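What happens to the Tanura ceasefire if the interim president steps down?

marshlight_88
Posted 6 August 2020

Trying to follow this for a current affairs group and getting lost. The Dernton accord says the interim president stays until the vote in November. Now the radio says he might quit early and go abroad. So who signs things? Is there a deputy? Two papers I read said two different things and one of them was clearly guessing.
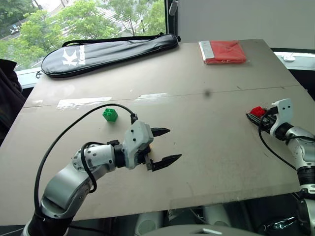
Also does the ceasefire die with him, or is it tied to the office? My understanding was the northern commanders only signed becuase they trusted him personally. Could be wrong. Not looking for a whole history, just how the handover works on paper.

oldbridge_reader

Short version - office, not the man. The accord is signed "for the interim authority", so whoever holds the chair is bound by it. If he goes, the council speaker takes over, and has to call a meeting of the full council in five days. They either confirm him or pick someone else. That's it on paper.

Whether the commanders up in Bahrami care what's on paper is another thing. They've already missed two deadlines for pulling back from the river road and no one did much.
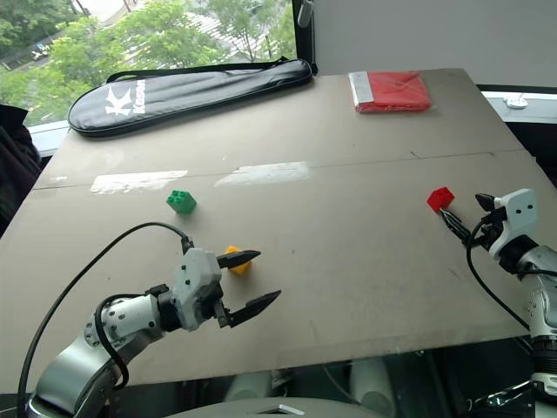
tw_lorne

He won't quit. They say this every summer. It's a threat to get the council to pass the budget, then he gives a speech about duty and stays. Don't waste your time on it.
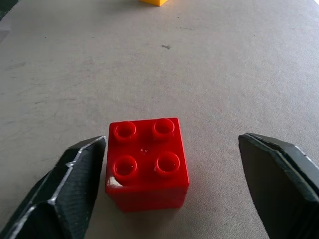
quietferry

Sorry but that's not much of an answer, the poster asked about the rules.

Mostly agree with oldbridge_reader, one correction. The speaker takes over if the president resigns IN the country. If he leaves first and resigns from outside, there's an annex that treats it as "absence" and the council runs things jointly until the vote. No single person in charge. That's probably why your papers disagree - Tondenier ran the resignation version on its wire and the locals were reading the annex.

Ceasefire stays in force either way. But the monitors report to the president's office, so under joint rule it isn't clear who reads the reports or who can order anyone to do anything. The annex doesnt say. I'd watch that more than the name on the door.

Full text is on the council site, annex is at the very end, bad scan but readable.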